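Storage and Surface Choices for a Small Shared Workspace

Our group was asked to fit out a work area that several people would use in turn. The brief from the course listed three things to settle: the tabletop, the walls and a place for hand tools. We had one term, starting in October, and a small budget for materials.

For the walls we compared plain white panels with printed ones. Plain panels showed every mark after a week of use. Printed panels were harder to line up at the corners, but most of the people we asked preferred them. The Magsi pattern got the most votes.
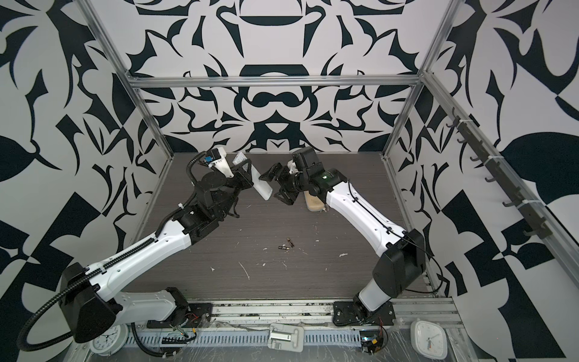

Report by Sidra Talpur and Asif Zaidi
Submitted 2025-02-26

The walls have a black-and-white print of curling leaf and blade shapes, with larger, more angular shapes on the sides. The tabletop is dark gray with a wood grain. We had first wanted a light top, but small dark parts were easier to find on it than small white ones, and most of our parts are white.

The hook rack is on the right side, held with white cable ties. Screws would have been neater. Ties let us move the rack up or down while we tested the reach, and we left them on. The eight hooks are small, so heavier tools still go in the drawer unit in the hall.

Total spending on materials was about 100 dollars.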